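Notes for the desk talk, Vemodstead session, afternoon slot

Right. Water on the lectern, clicker in left hand, and don't start until the door's stopped banging.

Hello everyone, and thank you for coming to hear somebody talk about desks! I know there's a very good session on pensions next door, so I'm flattered. I work at Derese, mostly at a desk, and for the last couple of years I've been the person people come to when their wrist hurts or they can't find the stapler. I've no medical training at all (say this early, someone always asks about their shoulder). What I do have is a lot of opinions on what belongs on a desk.

Ask for hands up: who cleared their desk before they left today? Wait for the laugh. If there isn't one, carry on.

Start with the Estport move. When we shifted the whole office over to Estport in June we had to list every item that went into the crates, and I was given the list to tidy up. It had 2,508 lines on it. Desks and chairs were the quick part. The rest was the small stuff, the things that live within arm's reach, and that's where I got interested, possibly too interested. We had 146 people moving. We had 1,927 things that somebody had written down as "misc". I read all of them, over two evenings with a pot of tea, and I'd do it again.

Pause here. Have a drink.

So what was in the misc? Cables, mainly. Mugs, hand cream, rulers, a surprising amount of soup. And big thick books that had been on the same corner of the same desk for years and were being used to hold down paper. I've nothing against a big book on a desk, by the way. I keep one myself. But it takes up the space where your arm wants to go, and you end up working round it without noticing you're doing it.

Which brings me to the mouse, and I'm going to spend a good ten minutes on the mouse, so settle in.
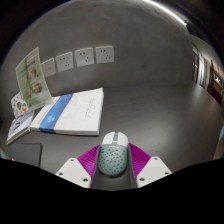 People will spend weeks choosing a chair and then use whatever mouse was in the drawer. I did it for years! Mine was far too small for me and I held it with my fingertips like a biscuit I didn't want to get crumbs off. What I'd like you to think about is the back end, the bit your palm rests on. A wide, rounded back gives the hand somewhere to sit. A flat narrow one leaves it hovering, and by four o'clock you know about it.

Then the surface. Some are smooth and shiny all over, some have little holes or dimples in the shell, some mix the two, glossy at the buttons and something with more texture behind. I like a bit of texture under the palm. My colleague across the aisle can't bear it, says it's like stroking a cheese grater. Fine. It's her hand. (Don't do the voice.)

Colour, quickly. I used to say colour didn't matter and I've changed my mind. Dark desk, black mouse, black cable, dim afternoon, and you're patting about like you've lost your glasses. Anything with some white or green on it and you find it first go. Cheap fix, and it cheers the place up.

Scroll wheel: mention fluff. Get them to turn theirs over and have a look tonight. They'll be horrified.

Now the exercise, everybody up if you're able. This is the one we did on the Trudix project, where half the team had come from another building and the desks were a proper muddle. Sit down, shut your eyes, let your arm drop onto the desk wherever it's comfortable. Open your eyes. Wherever your hand has landed, the mouse goes there. Whatever was in that spot already has to move, even if it's your favourite book. Give them 20 minutes for this including the chatting, and walk about while they do it, because the quiet ones won't put a hand up.

If it's running late, skip the bit about monitor height and go straight to drawers.

Drawers: one for things you use every day, one for everything else, and the second one gets emptied when we change the clocks. I'll take questions on drawers. I'll take questions on anything except the car park at Estport.

Handouts are on the table by the door, the blank desk plans as well, so take a couple and sketch yours out with a pencil. Ask them to leave the pens behind this time, please, we only got half of them back in Vemodstead last year.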